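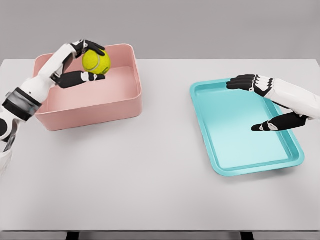

3.2 Where people put their things down

I'd gone into this part of the study thinking that sorting at home was mostly about knowing the rules, and I came out of it thinking a lot more about containers. We asked households on the Brurura estate to keep a kitchen diary through May, and when Karabo Lekota and I sat down to read them, the shape of the bin kept turning up (far more than the council leaflet did!). People talked about tall sides and low sides as if they were two different sorts of furniture. A pink bin with tall straight sides, like the one on the left of the table in Figure 3, is what our diary keepers would call a "gone" place: you drop something in and stop thinking about it. A shallow tray, like the turquoise one in the same figure, is a "for now" place, and things in it get picked up again, moved, argued over and sometimes put back in the cupboard.

Figure 3. A tall-sided bin and a shallow tray on one tabletop.

I should say that "gone" and "for now" are the households' own words and I've grown rather fond of them. One woman wrote that her tray by the kettle had held the same dead batteries since before Christmas, and that she still thought of them as being on their way out. Another household swapped their tray for a deep tub halfway through the month, and the muttering in the diary about old post stops on the very next page. I wouldn't hang a theory on one tub, but it did make us go back and read the earlier entries again.

We coded about 200 diary entries this way, with Vusumuzi Mahlangu checking my coding blind. We disagreed mainly over fruit bowls, which are shallow but don't behave like trays at all, as most of what goes into them gets eaten. In the end we gave them a code of their own. Carrier bags hung on door handles were nearly as awkward, and I come back to those in section 3.3.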